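Hedlund bench rules binder, 2nd edition - 4 out of 5

Bought this for our two-arm folding bench in May. 162 pages, spiral bound, lies flat. Good.

Best part: the cable chapter. Route it, clip it, run the arm slow through full reach, THEN clip again. Would of saved us a wrist motor. Pre-run checklist is short enough that people do it. Bolt torque, e-stop, clear the reach zone, sign.

Not so good: the log sheets. Boxes too small, and it wants a fresh page every 1,000 cycles.

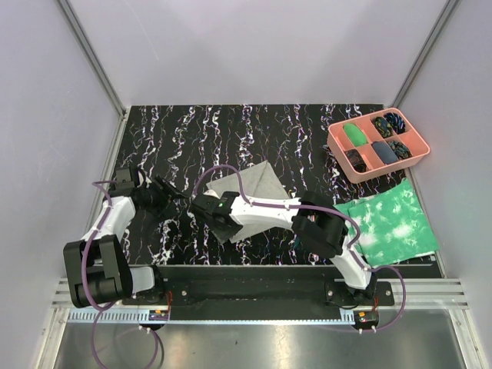
Handover section is thin too. Two arms sharing one cloth gets a half page, no minimum gap given, just "keep adequate clearance". Adequate how?? We wrote our own number in the margin.

Still beats the Urkeo one. Shiping was quick.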